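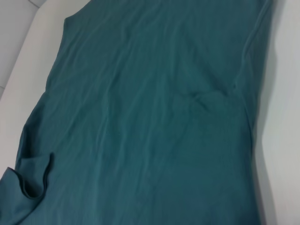 슬라이드 1. 펼침 상태 점검

발표자 노트 (Sandro Villa, 29/08/2026)

인사는 짧게. 오늘 범위는 얇은 무지 의류 한 장을 흰 작업면에 펼치고 접기 직전까지 가는 구간이다. 다림질과 포장은 다루지 않는다.

화면의 옷은 청록색이고 형태는 민소매 상의 또는 원피스로 보인다. 품목 판정은 뒤로 미룬다. 먼저 읽을 것은 윤곽선이다. 왼쪽 위에서 안으로 굽은 선을 진동둘레 후보로 잡고, 거기서 옆선을 따라 내려온다. 왼쪽 아래에는 되접힌 자락이 있다. 이런 자락을 남긴 채 반으로 접으면 그 부분만 겹수가 늘고, 접은 뒤의 폭이 맞지 않는다.

주름은 두 종류로 나눈다.
얕고 긴 주름: 손바닥으로 한 방향으로 쓸어 편다. 가로세로로 번갈아 문지르지 않는다.
되접힘: 쓸지 않는다. 가장자리를 집어 들어 바깥으로 넘긴 다음 내려놓는다.

Kiltex 기준표의 3,000번대 항목이 이 구분을 따른다. 질문이 나오면 배포 자료 37쪽을 안내할 것.
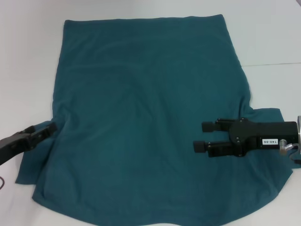 슬라이드 2. 양쪽 가장자리 잡기

위쪽 가장자리는 대체로 곧다. 기준선으로 쓸 수 있다. 아래쪽은 퍼지는 형태라 기준으로 삼지 않는다. 왼쪽에는 천이 겹친 접힘, 오른쪽 중간에는 부풀어 나온 부분이 있다. 순서는 왼쪽 겹침, 오른쪽 부풂, 가운데 사선 주름. 가운데부터 펴면 남는 천이 양옆으로 밀려 같은 작업을 두 번 하게 된다.

당기는 힘은 형태가 변하지 않을 만큼만. 니트는 가로로 늘어나기 쉽다. 늘어난 상태로 접으면 밑단이 물결친다.

Gatti 교육장에서는 작업면 폭을 800 mm로 두었다가 긴 옷의 밑단이 넘어가는 문제가 있었다. Omeo 방식은 옷을 대각선으로 놓는데, 기준선을 잃으므로 권하지 않는다. 여기서 2분을 넘기지 말 것.

슬라이드 3. 왼쪽 아래 자락

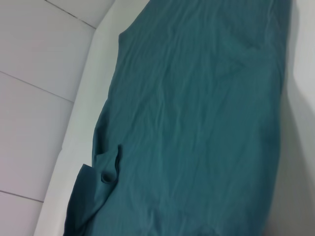

그림 3. 왼쪽 아래의 말린 고리 모양과 바깥으로 늘어진 자락

말린 부분이 밑단인지, 끈 끝인지, 주머니 입구인지 이 각도로는 확정할 수 없다. 청중에게 먼저 물어보고 답을 두세 개 받는다. 확인 절차는 같다. 말린 부분을 풀고, 봉제선을 찾고, 봉제선이 옆선과 이어지는지 본다. 이어지면 밑단으로 처리한다.

Grukora 실습 시트의 배점은 100점 만점이며 자락 정리를 빠뜨리면 접기 단계로 넘어가지 않는다. 실습 시트는 휴식 전에 배포. 다음 발표는 6월 자료의 접기 순서부터 이어진다.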